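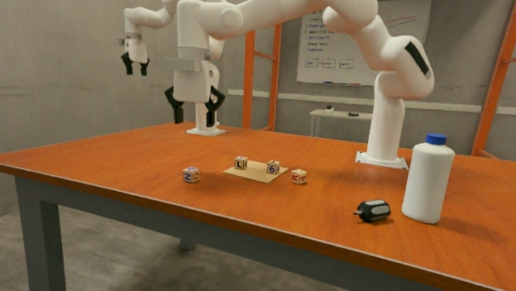 Der Besuch im Werk Sirow der Papierfabrik Radonjić fand im Oktober statt und dauerte von 8:30 Uhr bis zum frühen Nachmittag. Anlass war die Umstellung der Stoffaufbereitung auf einen höheren Altpapieranteil. Geführt hat uns Zdenka Milošević, Leiterin der Verfahrenstechnik, zeitweise zusammen mit dem Schichtführer der Papiermaschine 2. Fotografieren war in der Halle nicht gestattet.

## Stoffaufbereitung

Das Werk verarbeitet ausschließlich sortierte Kartonagen und Mischpapier, keine Deinkingware. Die Ballen kommen per Lkw, werden auf dem Hof gewogen und mit einer Lanze auf Feuchte geprüft. Liegt der Wert über dem vereinbarten Grenzwert, wird die Lieferung nicht abgewiesen, sondern im Preis korrigiert. Laut Frau Milošević ist das in den Herbstmonaten der Regelfall.

Aufgelöst wird in einem Niederkonsistenzpulper mit Zopfwinde. Der Zopf war zum Zeitpunkt des Besuchs auf voller Länge gezogen und bestand überwiegend aus Draht und Folienresten. Danach folgen Dickstoffreiniger, Lochsortierung und zwei Stufen Schlitzsortierung. Die zweite Stufe ist neu. Sie wurde eingebaut, nachdem sich an den Trockenzylindern vermehrt klebende Verunreinigungen abgesetzt hatten. Eine Flotation gibt es nicht, der Farbton des Endprodukts ergibt sich aus dem Rohstoff und wird nur geringfügig mit Farbstoff nachgestellt.

Zum Wasserkreislauf: Das Siebwasser wird über einen Scheibenfilter geführt, das Klarfiltrat geht auf die Spritzrohre zurück. Die Leitfähigkeit ist seit der weiteren Einengung des Kreislaufs gestiegen, was beim Retentionsmittel eine andere Dosierstelle erforderlich machte. Die alte Leitung ist noch vorhanden und blind geflanscht.

## Papiermaschine

PM 2 ist eine Langsiebmaschine mit nachträglich aufgesetztem Obersieb. Gefahren wurde ein ungestrichenes Packpapier mit 91 g/m², Maschinengeschwindigkeit laut Anzeige im Leitstand 707 m/min. Die Pressenpartie arbeitet mit einer Schuhpresse, der Trockengehalt davor und dahinter wird im Labor gravimetrisch bestimmt und nicht online gemessen.

Während der Besichtigung kam es zu einem Abriss in der Nachtrockenpartie. Das Überführen dauerte nach Angabe des Schichtführers länger als üblich, weil ein Überführseil in der Woche zuvor gekürzt und neu gespleißt worden war. Wir haben die Wartezeit im Leitstand verbracht und konnten dort die Querprofile von Flächengewicht und Feuchte einsehen. Auffällig war ein feuchter Streifen auf der Triebseite, der bei allen gezeigten Tambouren an derselben Stelle lag. Vermutet wird eine verstopfte Düse am Dampfblaskasten, die Prüfung ist für den nächsten Stillstand vorgesehen.
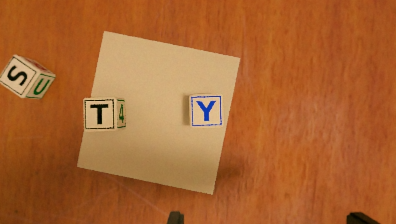

**Arbeitskreis Faser und Papier, Technischer Verein Ostden**

## Labor

Das Labor liegt im Obergeschoss und ist durchgehend besetzt. Von jedem Tambour wird ein Streifen über die volle Bahnbreite entnommen, klimatisiert und auf Berstfestigkeit, Streifenstauchwiderstand, Cobb-Wert und Luftdurchlässigkeit geprüft. Längs- und Querrichtung werden getrennt protokolliert. Das Verhältnis der Zugfestigkeiten ist für den Hauptkunden Droreter vertraglich begrenzt, da die Bahn dort auf einer schnell laufenden Sackmaschine verarbeitet wird.

Todor Petkov aus unserem Kreis fragte nach der Vergleichbarkeit der Cobb-Werte bei stark schwankender Rohstoffqualität. Die Antwort fiel nüchtern aus: Die Leimung wird mit Reserve gefahren, und der Mehrverbrauch an Leimungsmittel gilt als günstiger als eine Reklamation. Rückstellmuster werden 200 Tage aufbewahrt - liegend, in Mappen, nach Tambournummer sortiert.

Der Formatschnitt der Proben erfolgt noch mit der Schlagschere. Eine Stanze ist vorhanden, wird aber wegen der Gratbildung am Rand nur für Rundproben benutzt.

## Energie und Abwasser

Dampf liefert ein eigenes Kesselhaus mit Gasfeuerung. Die Rejekte gehen bislang extern in die Verwertung, eine Mitverbrennung am Standort wurde geprüft und zurückgestellt. Die Abwasserreinigung ist zweistufig, anaerob und aerob. Das Biogas wird im Kessel mitgenutzt. Probleme bereitet die Kalkfällung im Anaerobreaktor, der deshalb in festen Abständen teilentleert wird. Zahlen dazu wollte das Werk nicht nennen.

## Offene Punkte

- Die Siebstandzeiten vor und nach Einbau der zweiten Schlitzstufe werden von Frau Milošević nachgereicht.
- Das Datenblatt zum Retentionsmittel liegt bei Herrn Petkov und kann dort eingesehen werden.
- Ein Gegenbesuch bei Droreter ist angefragt, eine Zusage liegt noch nicht vor.
- Gehörschutz bitte künftig selbst mitbringen, die Leihbügel im Werk reichten nicht für die ganze Gruppe.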